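Home | Cells | Checklists | Fault log | Contact

Griltlow Bakery Bench: restart inspection after the grip fault
Date of inspection: 28/07/2022
Cell: Laltis, two-arm bench
Result: passed with comments, one item open

The fault: the near arm stopped holding force partway through a basket run and dropped a piece of bread. The Gosano controller carried on as if the fingers were still closed, and the arm finished its move to the basket with nothing in them. No one was inside the line and nothing was damaged. It logged as code 562, and I have to say the log was a joy to read. Every step was there!

1. Isolation and stop buttons
[x] Bench stop halts both arms
[x] Stop on the far side halts both arms
[x] Arms stay put after the stop is released, until reset
Comment: Lovely crisp stops on both. The far-side button used to be stiff in March and the new one is a big improvement.

2. Gripper, near arm
[x] Finger fixings tight
[x] Ridges clean, no crumbs packed in
[x] Cable at the gripper free of nicks
[ ] Grip sensor replaced
Comment: The sensor is the open item. It passed on test, but it was slow to report an open grip on the first try and I'd like it changed anyway. Niazi part is on order. Until it's fitted, the cell runs at reduced speed only.

3. Grip-loss response
[x] Arm halts when grip is lost in mid-air
[x] Warning shows on the panel
[x] Arm does not carry on to the basket
Comment: This is the one that failed, so it got the most attention. We ran 17 forced drops with the new setting and the arm halted on all 17. Really pleased with that. Please don't change the grip-loss delay without a fresh set of drops.

4. Pick and place with bread
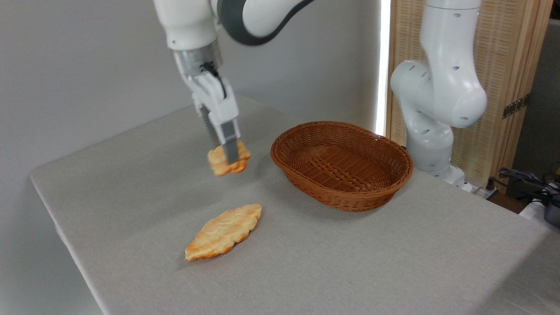 Item 4: small piece in the near gripper, leaf-shaped piece on the table, basket empty.

[x] Piece held clear of the tabletop
[x] Basket set in the marked position
[x] Second arm parked before the near arm moves
Comment: Small pieces are the hard ones. They have odd edges and the fingers don't always meet them squarely, so do try a few of those and not just the big easy shapes. It's great fun to watch when it goes right, but watch from behind the line.

5. Table and surroundings
[x] Tabletop wiped, no grease
[x] Cables behind the table clear of arm travel
[x] Floor swept inside the line
Comment: Cables pass, though they could be a lot tidier. Clips would do it.

6. Paperwork
[x] Fault sheet filled in
[x] Old controller settings saved
[x] Speed limit note fixed to the panel
Comment: Next check in 7 days, or as soon as the sensor arrives. Repeat items 2 and 3 in full after it goes in.

Share (7) | Comments (0)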